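**For release Fri 13 March**

# Wonbridge wants the small stuff off your nightstand: the Rurketo tray goes on sale

Hi, Wonbridge here. I run the shop, pack most of the orders and write these releases myself, so please forgive the tone. We have a new product out today and I'm very happy about it! It's called the Rurketo, and it's a tray. A shallow tray for the little things you take off at the end of the day and then hunt for the next morning.

I've been losing hair ties my whole adult life. I buy a pack, I wear two of them, and the rest go wherever hair ties go (under the bed, mostly, and once inside a pillowcase). My watch is better behaved, but only because it's bigger. So when we started planning our bedroom line last year, I wanted to begin with the smallest and dullest problem in the room, which in my house is the pile beside the lamp.

We sent early trays out to 233 households in and near Tirton in February and asked people to use them any way they liked for two weeks. No rules, just a short form at the end. I read every one of those forms at my kitchen table and had a great time doing it. People put in earrings, lip balm, bus passes, a retainer, cough drops, a single very nice button. Plenty of them told us they'd stopped using it on the nightstand at all and moved it onto the bed while they got dressed, then put it back on the shelf after. I do that now too.
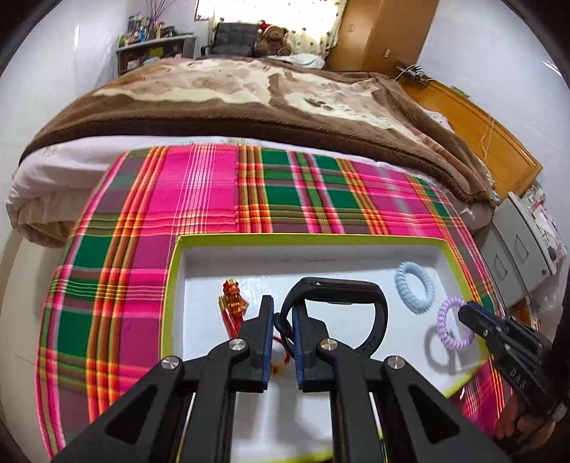
The bed thing changed how we wrote the care card, by the way. Our first draft only talked about shelves and dressers, and it sounded like a card for a much fancier object. The new one says to put it down anywhere fairly flat, bedspread included, and to lift it with both hands if it's full. I tested that last part with a full tray and one hand, and I was picking up beads for a week.

What do people keep in it? After all that reading, I'd say most trays settle into the same mix: a watch, a few hair ties (the spiral kind come up again and again, and I'm a convert, they don't leave a dent in my ponytail), and one thing that isn't useful at all. I love that last one. It might be a holiday ornament that never went back in its box, or a bit of ribbon from a present. One household wrote that their lucky tassel had lived in four different drawers before it got a permanent spot. We didn't plan for sentimental clutter, but I'm glad there's room for it.

A quick word on why it's low and open, since stores have asked. We tried a version with a lid. It looked smart, and then everybody set their stuff on top of the lid. We also tried one with little compartments, and I spent far too many evenings deciding whether a hair tie belonged with the jewelry or with the clips. The open one won because you can drop things in half asleep and spot them again before coffee. A watch can stand up on its own strap in there, or lie down if you prefer.

**Where to get one**

The first run is 3000 trays. Of those, 1000 are set aside for our own shop in Tirton and for orders placed with us directly, and the rest go to stores that carry our goods. Kocsis, our packing partner, has the first 432 boxed and ready, and those will leave this week. If your local store doesn't have any yet, ask them to call us. Please don't be shy about it, stores like being asked.

We're not doing a big launch party. We'll have a table up front at the shop all of opening week, and you're welcome to bring whatever is rattling around in your coat pocket and see how it fits. There'll be cookies until there aren't.

If you took part in the February tryout, the tray is yours to keep, and thank you again for writing so much in such small boxes on that form. I've made the boxes bigger for next time. The next tryout will be for something that hangs on the back of a door, and sign-up sheets will be at the counter.

**For stores and press**

Sample trays are available for stores and for anyone writing about home and bedroom storage. Ask for the Rurketo sample list at the Wonbridge shop in Tirton, or drop us a line through the usual order desk. I answer those messages myself, usually in the afternoon once the packing is done.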